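One Pink Plate

I own too many plates. I came to terms with this in November, kneeling on the kitchen floor of our place in Vidstead with the bottom cupboard emptied out around me, while my husband stood in the doorway eating cereal from a mug because I'd buried all the bowls.

There was the wedding set (nearly complete!), the brown stoneware I bought when I was going to be a person who baked bread, and a stack of glass ones from my aunt that sound awful when you put a fork on them. And we eat off the same four plates every night. Always the same four, straight from the rack back to the table.

So I called Bahman Rashti, who used to run the dining room at Daneshvar and now spends his days helping people set their tables at home. I expected a lecture about chargers and linen. Instead he asked me what color my table was.

"White," I said.

"Good. Put one plate on it and leave it there until dinner. Then call me back."

I felt silly, but I did it. I picked a flat pink one I'd bought at a yard sale in Urkberg and never really used, and I walked past it all afternoon. By five o'clock I'd moved the mail. By six I'd moved the salt, the candle with no wick left and a bowl of batteries. I don't know how one plate does that to a person, but I wanted everything else off that table.

Bahman laughed when I told him. He says most people start with the stuff that goes around the plate and run out of room for the food. He likes a plain color on a pale surface, a low rim, no pattern, and he's very firm about matte. Shiny plates throw the ceiling light right back at you, and then your soup looks like a parking lot. (His words, and I've thought about them during every soup since.) 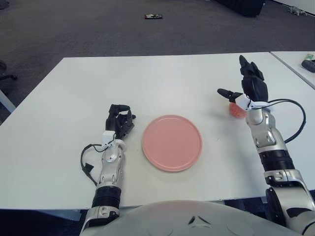
My other question was about the middle of the table, because I can't leave a middle alone. I've had gourds in there. I've had a ceramic hen. Bahman allows one small thing, and he'd like it to be soft or a little bit funny, something a kid would pick up. He has no patience for tall flowers — you end up talking to a lily all night.

I gave away 20 plates that week and kept the pink one, the everyday four and, fine, the wedding set, which lives in a box under the stairs. The stoneware went to my neighbor, who does bake bread. The hen is on the windowsill. I've been back to Urkberg twice looking for more pink plates to match, and my husband has asked me to please stop telling him they're for guests.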